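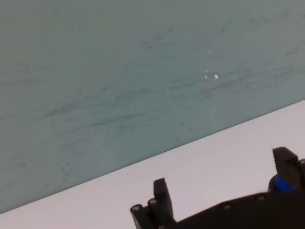

I have been locked out of my own house twice this year, and both times I found out how little the price on the phone has to do with the price at the door. The first time was in August. I called the number at the top of the search results, a company named Onetti, and a polite woman quoted me $55. The man who showed up took one look at my deadbolt and told me it was "high security" and would have to be drilled. It's a Kekholm. I bought it on sale. He wanted $200 before he opened his bag.

I sent him away and waited on the porch for my sister, who has a spare. While I waited I looked at the back of the "local" flyer he'd handed me, and the address was a mailbox store in Allthorpe.

So the second time, I asked questions first. What is the total, with the trip? Will you pick it before you drill it? What's the name of the business on the invoice? Two places hung up on me. One said the technician "determines all that on site," which I have learned to hear as a number with a zero added.

The guy I ended up with was Natanael Bittencourt, who works alone out of a shop on Ismail Street. He said 12 minutes and it was 19, fine. He picked the lock and charged me what he'd said he would. I'm still not ready to call him a saint. He did try to sell me a new strike plate on the way out, and I can't tell if I need one. The screws in mine look okay to me.

What bugs me is the reviews. Onetti has pages of five-star ones, and a lot of them say "quick and professional service" with the same comma in the wrong spot. I don't believe them. I don't totally believe the bad ones either, a few read like a competitor wrote them on his lunch break.

Anyway, I had a second spare key cut, and it now lives at my neighbor's. If she moves I'm back to square one. And if anyone knows whether a strike plate is worth replacing when the door closes fine, leave a comment, unless you sell them.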